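Notes from the July meeting of the Plonell House kitchen users' group

I'm doing the minutes again as I was the last one through the door, so apologies if they wander. We were in the small room next to the kitchen, started just after 7.30 in the evening, and there were 8 of us once everyone had found a chair. Apologies had come in from both of the Genine Street allotment people, who were watering.

Last time's notes

Agreed as they stood, apart from my spelling of Tkachenko Hall, which I had got wrong in two different ways on the same page. I've fixed it. The tea urn is still with the people at Tkachenko Hall and we would still like it back before the open afternoon. I said I'd ring them.

Cups

We spent the longest on this one, so bear with me! The cupboard count came to 64 plastic cups, which sounds like plenty until you remember that the lunch club gets through almost all of them in one sitting and then the after-school lot turn up at half past three wanting squash. The trouble is the stacking. People put them away one inside the other, they stick, and then somebody is running them under the hot tap to get them apart while a queue builds up at the hatch.

We talked about laying them on their sides in wire racks instead, which a few of us have been keen on for a while. You can get hold of a cup without touching the rim, and you can see how many you've got left. The argument against is that racks take up far more shelf than stacks do, and I do see that. We went back and forth on it for a good while and had the picture passed round.

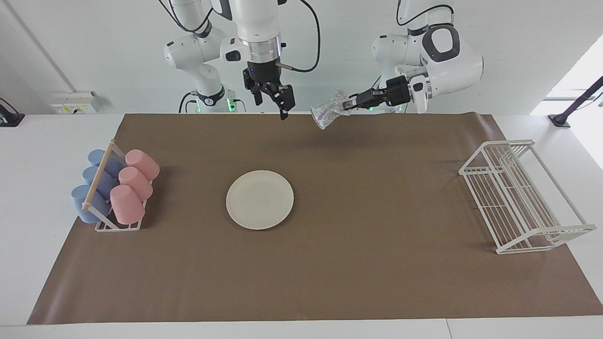 Cup rack on the brown mat, six cups on their sides, two rows of three.

Most of us liked the slanting rows. One person thought the wire would bend if it was knocked about, and another wanted to know if it would go through the dishwasher (we don't know yet, I'm to find out). Kelline do a plain wire rack that would fit the middle shelf if we moved the mixing bowls down, and the price we were given was 89 pounds for the set, delivered. That felt like a lot to some of us and quite reasonable to others — I was in the second camp, for what it's worth.

Agreed: buy one set from Kelline, use it for the lunch club only until the autumn, and stack the rest as we do now. Mixing bowls to go on the bottom shelf, heavy ones at the back.

Table mats

Quick one. We'd like big mats for the serving tables, the sort that cover nearly the whole top, as the small ones slide about and crumbs get down between them. Brown was suggested as it won't show tea. Somebody asked for something more cheerful and was outvoted, though only just. No purchase yet, we want to measure both tables first as I don't believe they're the same length.

Wrappers and foil

The bins again, I'm afraid. Crisp packets and bits of foil are still turning up on the worktops after the after-school session, and in the recycling, where a lot of it can't go. We agreed that every table gets a small bin of its own and that wrappers are cleared before the cups are collected, so that they don't end up stuffed inside them. I'll do a sign. It was requested that my sign be shorter than the last one, and I have taken that on board.

Money

There's 2,000 in the kitchen fund, most of it put by for the new cooker, so the racks will come out of the hire money. Everyone was happy with that. We had a short detour into whether the cooker should be gas or electric and I've left it out, as we're having a proper session on it next time.

Anything else

The left-hand cold tap drips. The tea towels need a boil wash and I've taken them home with me. Could whoever has the good bread knife please bring it back? It has a green handle and it's missed.

To do

Ring Tkachenko Hall about the urn — me
Order the rack set, and ask about the dishwasher — me
Measure both serving tables — the lunch club
Small bins for the tables — the after-school group
Look at the tap — still needs a name against it

We finished at ten past nine and had the last of the lemon cake. Next meeting is in the same room at the same time, and it's the lunch club's turn to bring milk.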